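Moved the last of my stuff out of the Wollside apartment on Thursday. Posting what I learned about getting a deposit back in case it helps someone.

The lease said the landlord could keep up to 3 weeks of rent for cleaning. I asked for the cleaning list in writing before I started. It came the same day and it was 2 pages.

Most of it was normal. Oven, fridge seals, window tracks, bathroom fan cover. The one I would have missed was the top edges of the doors.

Shelving was on there too. Every surface, fronts and edges included. Warm water and a little dish soap, then a dry towel.
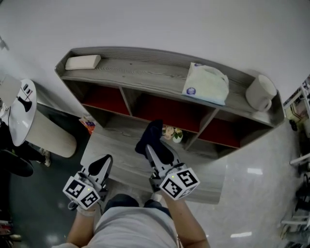
Areeba Marwat replied that her old place charged her for nail holes even though the lease allowed small ones, so read that part twice.

Good point. Mine allowed small holes if they were filled. I used spackle and a putty knife, let it dry overnight, and sanded it in the morning.

I also forwarded my mail early and took the meter reading myself before I handed over the keys. The utility had estimated my last bill and it was too high.

Keys went back at 8 in the morning. I got a signed receipt for both sets. The office has 7 days to send the itemized list. I'll add to this thread when it comes.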